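Lone worker duress alarms dropping out in plant room

Posted by Padden, 14th September

We have 23 duress pendants on site for staff who work alone after hours. They report through a Dratton base unit in the security office. Two of them lose signal in the basement plant room and the missed check-in alarm goes off at the desk. The guard then has to walk down and look. Is a repeater enough, or do we need a different procedure for that room?

Gavik
Get a repeater. Ours fixed it.

Kapoor
Do a signal survey first, with the doors shut and the plant running. Log the reading at each spot where a person would stand or could fall. If the repeater goes in, put it on backed-up power and add it to the monthly test — a dead repeater looks the same as a quiet shift.

Separately, your written procedure should say who responds to a missed check-in and what they do if the person may be facing someone aggressive. One guard walking down alone is a second lone worker.

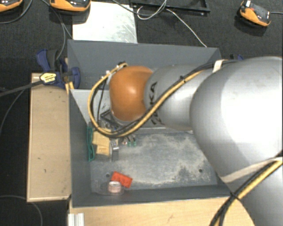

Padden replied that the procedure says only "attend and assess", and asked whether the second person could stay on the radio at the desk. Kapoor: yes, if they can call police without waiting for approval.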